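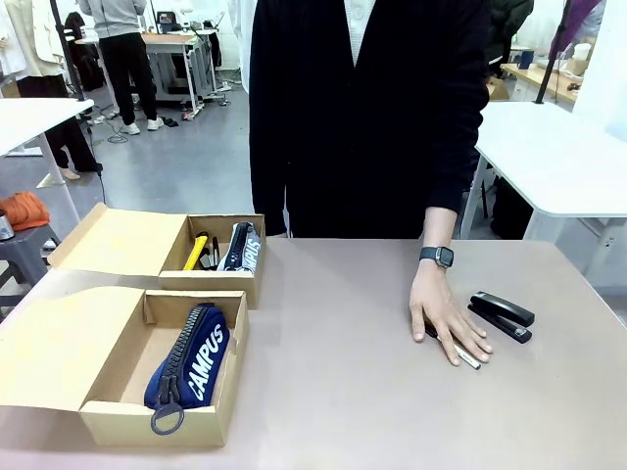
wmatheson
Does sorting desk stuff into cardboard boxes work any better than one big drawer?

Charoen_K
For a few weeks, then the boxes fill up with junk like the drawer did.

inger.o
Disagree. I've had 2 open boxes on my table since May, one for pencil cases and one for loose pens, and I can find things.

Charoen_K
And where does the utility knife go? Mine ended up in with the pens. I'd call that a drawer with the front missing.

wmatheson
Mine too - next to a pen, but still. The stapler never goes back in either box.

buppha22
Leave the stapler out, you use it all day. I bought the Bikia desk tray with 9 slots and filled four. Went back to boxes with the lids folded up.

Charoen_K
Lids up means they take twice the table. Cut them off.

inger.o
Then you can't close them on Tuesday when the table gets wiped. I'm keeping my lids.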